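The Top Drawer

Despina Vlachou had the screws out before Mavis had even taken off her coat.

"Four of them," she said, delighted, as if she'd found four pearls. "Look at the size of them! You could lose one under a fingernail."

Mavis Tran hung her coat on the door and came over to look. She loved this room. She had loved it since the first morning, when she got off the bus from Skornavbridge with the wrong shoes on and walked into a wall of black leaves and spikes and thought, well, I'm never going to be bored in here. The wallpaper was Despina's choice. She had picked it out of a book of 500 patterns, and the shop had telephoned to ask if she was sure.

"It's the little drawers again?" Mavis said.

"It's the little drawers! Lama Masri wants a knob on the top one. She's got the two below, with the shells on, and above them just a slot. Her aunt kept sewing needles in it. Lama says that in all her life she never saw that drawer open."

"Maybe it doesn't."

"Maybe it doesn't," Despina agreed happily, and pulled out a stool.

This was the part Mavis would have done for free. Big jobs paid the rent, the wardrobes and the beds and that awful sideboard from Luven, but the small ones were where you held your breath. You worked with your elbows tucked in. You talked in half sentences. If you dropped something you froze and listened for where it rolled, and when you found it you felt like a champion.

Despina put the kettle on, then forgot it, as she always did. Mavis turned it off when it began to shriek.

"Did Hala call?" she asked.

"Twice. She has a knob that might match. She says it's from Akl, she's sure it's from Akl, and the shell is a bit fatter than ours but who's going to measure?" Despina grinned. "I'm going to measure."

"Of course you are."

"With great pleasure!"
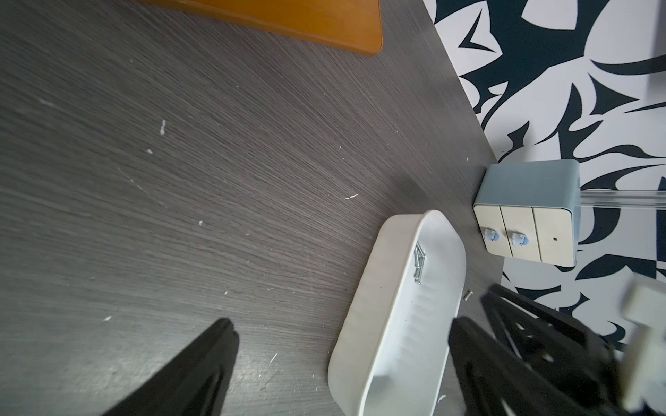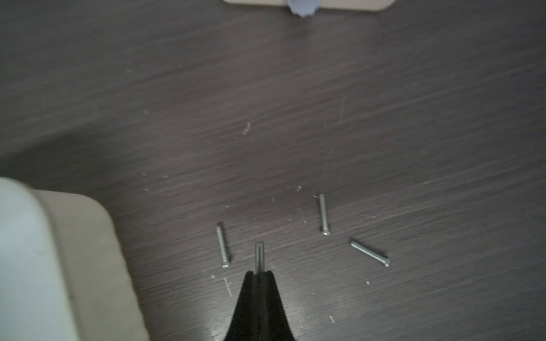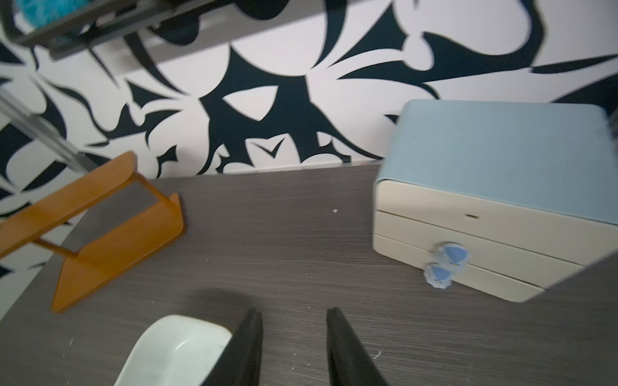

Small silver pieces on the wood in the first two, and in the last the little drawers with their pale blue lid.

Mavis bent down until her chin was nearly on the table. She liked to meet a piece of furniture at its own height. From there the drawers looked like a house by the sea, a narrow cream house with a blue roof, and the slot was a window where somebody might be standing back in the dark.

"Hello," she said to it.

"Does it answer?"

"It's shy."

She laid one finger against the top panel and pressed, very gently. Then a little to the left. Then she hooked the edge of her nail into the slot and drew it toward her, the way you coax a splinter, and there was a tick, a tiny dry sound like a beetle — and the panel moved.

Despina was off her stool. "It opens! Mavis! It opens!"

"Shh, let me, let me."

It came a finger's width and stuck. She breathed out, wiggled it, and it came again. There were no needles. There was a piece of paper, folded and folded until it was hardly bigger than a stamp, and it had gone soft as cloth along the creases.

Neither of them touched it for a while.

"We should call Lama," Mavis said.

"We should." Despina was already wiping her hands down her apron, over and over, though they were perfectly clean. "We'll call her right now. Oh, she'll scream. I would scream!"

Lama did scream. They could both hear it, with the phone held out between them, and then they heard her drop something, and then her voice came back very close and quick.

"Don't unfold it. Please don't unfold it. I'm coming, I'm bringing Randa. She's 97, she was her best friend, she'll know the handwriting. Can she have a proper chair?"

"She can have mine," said Despina.

They carried the armchair in from the front together, bumping it through the doorway and laughing, and set it beside the table. Mavis found a cushion. Despina went to fill the kettle again.

"And the knob?" Mavis called after her. "Do we still want the knob?"

"Ask me when they've gone," Despina called back over the running water.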